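The arms came in, and so did the meetings

January 11, 2026

I have worked at Skoryk long enough to distrust any sentence with the word "free" in it. In September we were told the robot arms would free us up. I asked for what. Emilian Nistor, who runs our floor, said "higher-value tasks," and then his phone rang.

So I've been keeping track of what I do all day now. I used to sort and stack tableware samples for the Venmont account. Now I set a bowl on a plate, step back, and wait for an arm to have a go at it.

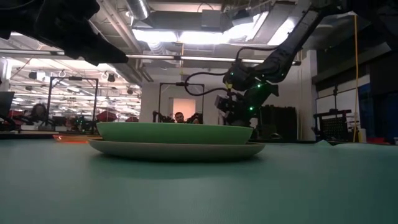 Bowl, plate, arm. Most of my day is at this table.

I don't hate it. My wrists feel better than they have in years, and I'll give them that. But the work didn't go away, it got chopped up into smaller bits. Put things back where they started. Write down what went wrong. Do it again. The target they gave us is 400 runs before the next review, and whoever picked that number has never had to reset a stack of plates before lunch.

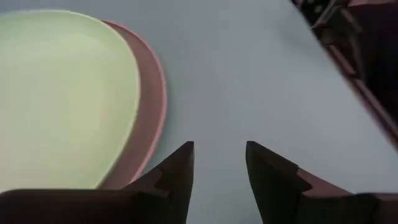
Yaw Amegashie trained me on the old job in 2 weeks, and most of what he taught me was feel: how a stack sounds when it's off, when to leave it alone. None of that has a box on the form. He's still here, on the same pay, and he spends his shifts watching. He told me he goes home more tired than before. I believe him — watching is tiring when you're not allowed to look away and not really allowed to step in either.

There is a second setup for small stuff, dishes and colored sticks. Management likes to stop visitors there, probably for the colors. 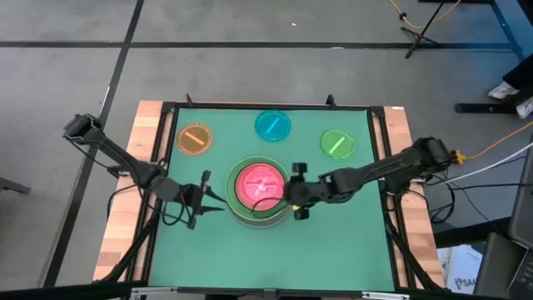
The dish and stick table, with both arms over the mat.

Emilian says nobody will lose hours. I asked for that in writing 10 days ago. He says it's with Ernthorpe, our parent company, and I'll post it here when it comes.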